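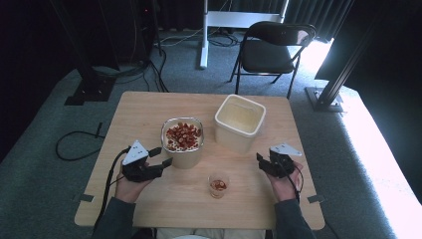

Plain yogurt keeps best when it stays in a closed tub and nothing gets stirred into it until you are ready to eat. Once fruit goes in, the clock runs faster. Juice seeps out, the yogurt thins, and by the next morning you have a pink puddle on top. A clear plastic container like the round one on the table is handy for this kind of snack, as you can see how much white is left under the red pieces without digging around in it. Heap the topping on last and leave it alone.

Dried fruit holds up longer than fresh. If you pack it for lunch, put it in a small bag or a twist of wax paper and add it at noon. Cut fresh fruit should be drained in a strainer first, then patted with a paper towel. Frozen berries are the worst for leaking — thaw them in a bowl overnight and pour off the liquid. It's good in oatmeal.

Watery yogurt

The thin liquid that collects on top is whey. Stir it back in or pour it off, whichever you like. For a thicker yogurt, line a strainer with a coffee filter, set it over a bowl and leave it in the fridge for a few hours. I start with 388 grams and stop when it holds a spoon mark.

Getting tubs clean

Rinse with cool water before you use hot. Hot water sets the milk film and you will be scrubbing it later. Red stains from berries or tomato sauce come out of most plastic with a paste of baking soda and water, left on for half an hour. Armelle Caron wrote in to say she sets hers on a sunny windowsill in May and the stain fades by itself. I tried it and it took two days.

Smells are harder. Crumple a sheet of newspaper into the dry tub, snap the lid on and leave it overnight. Wash before using.

Lids

Store them standing up in a dish rack inside the cupboard, biggest at the back. Throw out any lid that has warped. It won't seal again, and a tub without a lid can hold screws or rubber bands in the garage.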